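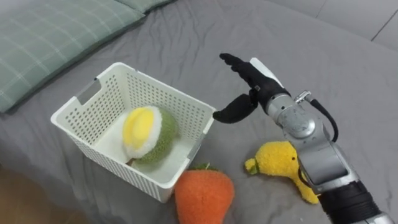 The hand beside the basket, with the carrot and the duck on the sheet.

Home | Essays | Workshop | About | Contact

Search this site... Go

Leave the thumb alone

I've looked after one arm and one hand since May, and my opinion has hardened: we fiddle with them far too much. A grasp goes wrong and out comes the hex key! Nine times in ten I'd say check the cable first – ours loops off the wrist and back along the forearm, and if that loop is too tight the wrist feels it long before the fingers do. Then check the zero. Then have a biscuit.

I still do my checks with plush toys on a bed, because a soft sheet gives under things and a bench never will.
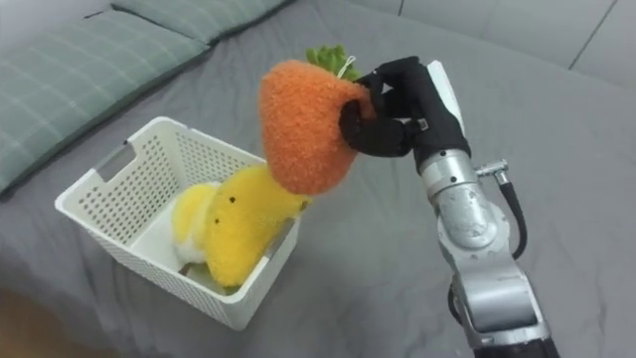

Munther Bitar thinks I'm being lazy, and wrote to tell me that a thumb left alone for 2000 grasps will drift whatever the cable is doing, so he resets his every 360 and sleeps better. Fair enough, but he's also stripped 2 screws doing it. I logged 1626 grasps on the Kunis hand before I touched a thing, and the thumb was fine (the wrist seal, less so).

We use cookies to improve your visit. Accept | Settings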